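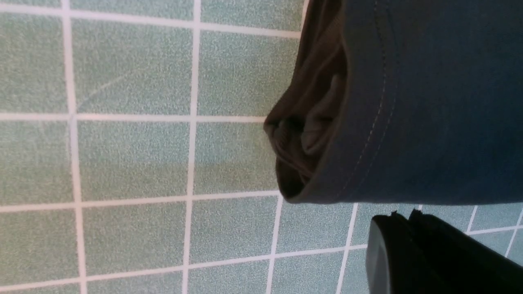 洗濯物を畳むロボットより先に、拾うロボットを作ったほうがいい

共用工房のドランリーに通い、ロボットアームで服を扱う実験を続けている。本業は別にあり、作業は夜の八時を過ぎてから始めることが多い。アームはウルナードという小型キットを組んだもので、先端には二本指のグリッパーと手首カメラが付いている。費用は自分持ちで、誰かに成果を約束しているわけでもない。

この一年で、自作の家事ロボットについての考えがかなり変わった。個人や小さな工房が服を相手にするなら、畳むことを最初の目標にしないほうがいい。床に落ちた服を一枚つかみ、持ち上げ、決めた場所に置く。まずそこだけに時間を使うべきだと思う。

畳む動作は見栄えがする。Tシャツの袖が内側に折られ、身頃が半分になり、四角い形で終わる動画は、説明がなくても何をしたか伝わる。私も最初はそれを作ろうとした。台の上にシャツを広げ、肩の位置を指定し、アームに折らせる。条件をそろえれば、最初の月のうちに何回かは畳めた。

問題は、条件をそろえていたのが私だったことだ。シャツを広げるのも、しわを伸ばすのも、襟の向きを合わせるのも手でやっていた。家で面倒なのはその前の部分である。脱いだ服は裏返っているし、袖の中に別の袖が入り込んでいる。広げた状態のシャツがあるなら、あとは自分で畳んだほうが早い。

工房の仲間のヴラスタ・ドレジャルには、当時の私のデモは「料理番組の、切り終わった野菜から始まる部分」だと言われた。あまり面白くなかったが、そのとおりではあった。

それで台を片付け、服をじかに床に置くことにした。うちの工房の床はタイル張りで、目地が格子になっている。始めてみると、床は台とはずいぶん違った。

まず、指が床に当たる。台の上ではマットを敷いていたので、少し押し込みすぎても指先が沈むだけで済んだ。タイルは沈まない。高さの誤差がそのままアームの負荷になり、関節のモーターが保護停止に入る。薄い布をつかむには指先を床すれすれまで下げる必要があり、下げすぎると止まる。この高さ合わせに三週間かかった。

次に目地である。指先が目地の溝にかかると、横に滑らせる動作が途中で引っかかる。画像処理の側でも目地は邪魔だった。私が最初に書いた輪郭検出は、布の縁と目地の線を区別できず、服のない場所に「長い縁」を見つけてはそこへ降りていった。色で分ければよさそうに思えるが、影に入ったタイルは色が変わる。明るいところで決めたしきい値は、グリッパー自身が落とす影の中では役に立たなかった。

無地のマットを敷けば解決する、という助言は何度ももらった。キース・セジウィックは丁寧にも余りのゴムマットを持ってきてくれた。ありがたく受け取り、今は旋盤の前に敷いてある。床の実験には使っていない。マットを敷けば数字は上がる。だが家の床には目地があり、板の継ぎ目があり、敷居がある。つかむ練習をさせたいのか、マットの上でつかむ練習をさせたいのかは、早いうちに決めておいたほうがいい。

これには反論がある。難しさは一つずつ足すべきで、最初から全部入れると何が失敗の原因か分からなくなる、というものだ。工学としては正しい。実際、私も高さ合わせの段階では布を一種類に絞った。

ただ、個人の製作では「あとで足す」がなかなか来ない。マットの上で動くようになると、次は速度を上げたくなるし、畳み方を増やしたくなる。マットを外すと成功率が下がるので、外す日が先に延びる。私は台の上のデモでそれをやった。半年のあいだ、シャツの置き方を一度も変えなかった。仕事なら誰かが仕様書を持って催促に来るのだろうが、趣味の製作にはその役がいない。外しにくい補助具は、最初から付けないでおくほうが私には合っている。

服そのものについても、思い込みがあった。

つかみやすいのは厚い布だと思っていた。ズボンの裾のように縫い目が二重になったところは、縁がはっきりしていて検出もしやすい。ところが二本指で挟むと、厚いところは指の開きに対して余裕がなく、位置が少しずれただけで布を押してしまう。押された布は逃げる。薄いTシャツのほうは、検出さえできれば、しわの山を挟むだけで持ち上がる。

今のやり方では、アームは縁を探さない。しわを探す。布の中で盛り上がっている線を見つけ、その線に対して指の開く向きを90度に合わせ、上から降りて挟む。うまくいかなければ最大4回までやり直し、それでもだめならあきらめて待機位置に戻る。単純な手順で、新しいところは何もない。

しわを目標にすると決めたとき、タルク・エキンジからは、それでは服のどこを持ったのか分からないと指摘された。彼は工房で縫製機械の修理をしていて、布の扱いについては私よりずっと詳しい。襟を持ったのか裾を持ったのか分からなければ、次の工程、つまり畳むことにつながらない。そのとおりだ。そして私は、つながらなくていいと考えている。

拾って置くだけのロボットにも用途はある。床の服がかごに入っていれば、それだけで掃除機がかけられる。腰を曲げるのがつらい人にとっては、畳むことより拾うことのほうが負担になる場合もある。私の母がそうで、椅子に座って洗濯物を畳むのは苦にしないが、床の靴下を拾うのを嫌がる。畳むロボットを見せたときの反応は薄かった。拾うところの動画を見せたら、いつ持ってくるのかと聞かれた。まだ持っていける状態ではない。
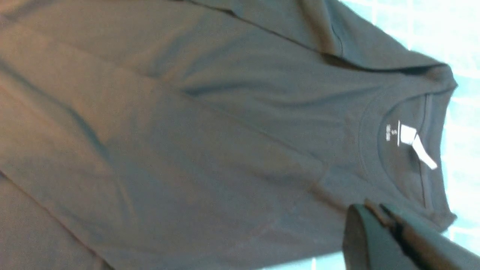 手首カメラから見たTシャツ。襟は画面の右側にあり、首の内側に白いタグが見える。

カメラの位置についても書いておきたい。

最初は天井から見下ろすカメラを使っていた。全体が見えるし、座標の計算も楽である。今は手首のカメラだけで動かしている。理由の一つは、アームが降りていくと天井カメラからは手元が隠れることだ。挟む直前の、いちばん知りたい瞬間に、腕の背中しか見えない。

手首カメラの映像は、見ていて気持ちのいいものではない。シャツ一枚で視野がほとんど埋まってしまうし、動けばぶれる。視野の隅にはいつも自分の指が入っている。照明も難しく、工房の電球の暖かい光と反対側からの冷たい光が混ざると、同じ布の左と右で色が違って見える。グレーのシャツが片側だけ茶色くなる。色で服の種類を見分ける処理は、これであきらめた。

それでも指先と布が一つの画面に入ることの利点は大きい。指が布の手前にあるのか、もう触れる高さなのか、影の落ち方でだいたい見当がつく。人間の私が見て分からない失敗は、たいてい機械にも分かっていない。録画を見返して「これは自分でも迷う」と思えるかどうかは、カメラの置き方を決めるときのよい基準になった。天井の映像では、迷う以前に何も見えなかった。

タグは意外に厄介だった。暗い色のシャツに付いた白いタグはよく目立つ。目立つので、アームがそこへ行きたがる。細い線状の明るい部分を、しわの山の光っているところと取り違えるのだ。うまくタグだけを挟めてしまうこともあり、そのときは持ち上げたシャツの重みが全部タグの縫い目にかかる。自分の古着なので破れても構わないが、家族の服でそれをやれば次から貸してもらえない。今は小さくて白いものには近寄らないよう規則を入れてある。白いシャツをどうするかは決めていない。

サンドラ・サワビーは、そんな規則を手で書き足していくのは時代遅れで、動作を大量に記録して学習させたほうが早いと言う。彼女はホリスという別の工房で実際にそうしている。人がアームを手で誘導し、その動きを何百回も記録して、あとはモデルに任せる。見せてもらった動作は滑らかで、私のアームよりよほど服に慣れているように見えた。

私も同じことを試した。三月に、一種類のシャツで400回分の動作を記録した。腕が痛くなった。学習した動作は確かに滑らかで、同じシャツなら規則で書いたものより明らかによく拾った。パーカーに替えると、フードの上で指を開いたまま止まった。

学習に反対したいわけではない。いずれそちらに寄せていくつもりでいる。ただ、規則で書いたアームが失敗すると、どの規則がまずかったかをその晩のうちに調べられる。作業時間が夜の二時間しかない人間には、これがありがたい。記録をとり直して学習をかけ直すと、結果が分かるのは早くて翌日の夜になる。計算機をたくさん持っている人や、昼間に手伝ってくれる人がいる工房なら事情は違うだろう。自作の記事を読むと、この種の事情がほとんど書かれていない。どの方法が優れているかという話の前に、一日に何時間、何人で作業しているかを書いてほしいと思う。

記録の話をもう少し続ける。

私は持ち上げの試行をすべて表計算ソフトに残している。今の時点で2,506行ある。服の種類、置き方、やり直した回数、結果、それと自由記入の欄が一つ。結果の欄は「持てた」「落とした」「布を押した」「床に当たった」の四種類に決めた。始めたころは成功と失敗の二種類しかなく、その分の行はあとから見てもほとんど使えない。失敗の内訳が分からないからだ。これから始める人には、最初の日から失敗の欄を分けておくことを勧める。

成功率はここには書かない。出し惜しみに見えるかもしれないが、率は服の置き方でいくらでも変わる。ふんわり落とした服は山ができて拾いやすく、平らに伸びた服は拾いにくい。私がその日どちらを多く置いたかで数字が動く。疲れてくると置き方が雑になり、雑に置くほど山ができるので、夜遅くの成績がよくなる。これに気づいたときは少しがっかりした。アームの調整が進んだと思っていた週は、単に私が残業明けだった。

今は置き方をくじで決めている。折る、落とす、広げる、丸める、のどれかを紙で引き、それに従う。部屋のどこに置くかも別のくじで決める。面倒だが、自分の都合のいいように置く癖は意志では直らなかった。

グリッパーについても質問をよく受けるので触れておく。指はフタルモンの中古品で、先端が丸い。丸い指先は薄い布には不利だと言われるし、そう感じることもある。先の薄い爪を自作して付けた時期もあった。床すれすれの布はよく拾えたが、編み地に穴をあけた。二枚続けてあけたところで元に戻した。家の中で使う機械なら、拾えないほうが傷つけるよりましだ。拾えなかった服は人が拾えばいい。

爪を外したことで、平らに伸びたシャツの成績は下がった。その分はいまだに取り返していない。指先に薄いゴムを貼る案と、布を指で横に寄せてしわを作ってから挟む案があり、後者を試している。寄せる途中でまた目地に引っかかるので、動かす方向を目地に対して斜めにしてみた。アームの台座を据える角度を変えただけだが、引っかかりは減った。家ごとに床が違うことを考えれば、こういう調整を毎回手でやるわけにはいかない。方向を自動で選ばせる処理はまだ書いていない。

ヴェンカテシュ・パラニアッパンは、ここまでの話を聞いて、要するに床用の長いトングで足りるのではないかと言った。足りる場面は多いと思う。母にも一本買って渡してある。ただ、トングを使うには、まずその部屋まで歩いていかなければならない。夜中に廊下に落ちている服で滑る危険は、トングでは減らない。もっとも、私のアームもまだ台座に固定されていて、腕の届く範囲の外にある服については何の役にも立たない。

移動台車に載せる計画はある。載せれば今度は台車の揺れで高さの誤差が増え、また指が床に当たるようになるはずだ。高さ合わせはやり直しになる。畳む動作に手を付けるのはその後で、いつになるかは分からない。先に、白いシャツをどう拾うかを決める必要がある。

工房の共用棚に「床実験用」と書いた箱を置いてある。着なくなった服を入れてもらえると助かる。厚手のもの、ボタンの付いたもの、裏地のあるものが足りていない。洗ってあれば、裏返しのままで構わない。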